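ok thread on the new pack line at Wuvar, people keep asking me and I have 20 min of break left

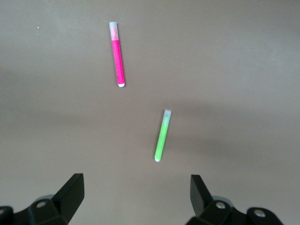

pink and green, bench 2

1/ for anyone new: we pack stationery sets. Markers, pens, the Eduvus school boxes. Until March every marker got put in a tray by a person. Now the arms do the picking on first shift and we do everything else

2/ "everything else" is a lot btw. Feeding the benches. Checking colors. Pulling the ones with a bad cap. Clearing a stop. Boxing is still all hands

3/ used to be 23 of us on first shift. It's 21 now. One retired, one went over to Vevow for the day hours. No layoffs so far and I'm writing "so far" on purpose

4/ what changed for me: my wrists. I did trays for six years and I used to sleep in a brace. Haven't worn it in weeks. I'll give them that one

5/ what also changed: talking. On the old line you stood across from somebody all day. Now I'm at a bench with a screen and A-yeong Yook is two benches down and we wave. She says she misses the gossip more than she misses the job

6/ markers laying at different angles is the whole headache. A person doesn't even think about it. We spent most of a Monday putting two or three down every which way, letting it try, writing down the result. Over and over

7/ 300 tries before they'd sign off on the bench. I did my share of them. Boring but at least they asked us to do it and not some guy from outside who's never packed a box

8/ Aivar Kuusk (our lead) fought for that. Also fought for the stop button being OUR call, no writeup for hitting it. First week people were scared to touch it. Now we hit it whenever somethings off

9/ the part I don't like. There's a number on the screen. Target is 424 sets a shift for the bench and the bench is me plus the arm. If the arm has a bad morning it's my name next to the number. Brought this up twice. "Being looked at" — ok, by who

10/ pay: same. New title, "cell operator", same rate. Union rep Dambrauskienė has it on the list for the next sit down. If your shop is getting these, get the title and the rate in the same meeting. We didnt

11/ someone in replies asked do I hate it. No. Wouldn't go back to trays. I'd like the number fixed and I'd like a stool

12/ break's over, will answer stuff after 3. If you work second shift and they're telling you somthing different about the schedule pls message me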